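Esmont Readers' Program: progress report on the author visits and book giveaway

Sunday, February 12, 2023

To: Neusa Quintana, Nodetti Fund
From: the program office, Esmont

You asked for a plain account of where the money has gone and whether it is doing what we said it would. The first part is easy. The second is harder, and I would sooner leave some of it open than dress it up.

Visits. Two author visits have gone ahead, both for readers in grades four to seven. The second drew 119 children, which filled the hall, and the questions ran well past the bell. I was pleased. I would still be careful with that number. Whole classes were walked over by their teachers, so attendance tells us how many children were enrolled that day and not much about who wanted to be there. The Saturday session at Miranda, where families had to choose to come, was cancelled when the author fell ill, and we don't yet have a new date.

Giveaway. We bought 278 copies of the three novels in the survival series and have handed out all but 90. Those are boxed and labelled for the Miranda session. The entry forms asked children to name a book they had finished lately. A fair share named the book we were giving away, which they could not have read yet, so I have dropped that question from our results. Someone suggested we count it as "interest in the title". I don't think we should.
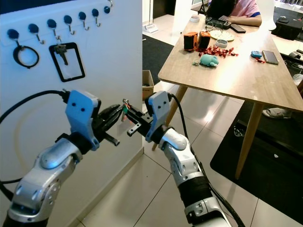
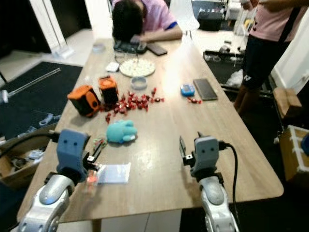
Rogério Barros writes that I am being too hard on the giveaway. In his view a child who copies down the title on the poster has at least looked at the poster, and the library at Onditz has had a waiting list for the first book ever since the visit. He would like the report to say so, and now it does. The waiting list is real. I would only add that the library owns two copies, so it doesn't take many children to make a list.

Interviews. The plan was for students to interview each visiting author and post the result on the program's page. One interview is up. It is good, mostly because the grade six group threw out our suggested questions and asked the author what she had cut from the book and whether she minded. The other was recorded but the sound is poor and it will need to be typed out by hand. I had it down as finished in the last report. That was wrong.

Spending. We are under budget on travel, entirely on account of the cancelled session, so please don't read it as a saving. Books cost more than we quoted. The publisher's school discount turned out to cover paperback only, and one title is still in hardcover.

What we would like to change. The application promised a "measurable lift in reading for pleasure". I signed it, and I don't believe we can measure that with a form handed out beside a pile of free books. With your agreement we would use library borrowing figures instead – they are dull, but the library keeps them anyway and has no reason to flatter us. Onditz has agreed to share theirs. Miranda has not answered yet.

The next report is due in March. It will include the borrowing figures if we have them, the second interview, and a date for Miranda or a proposal for what to do with the boxed books.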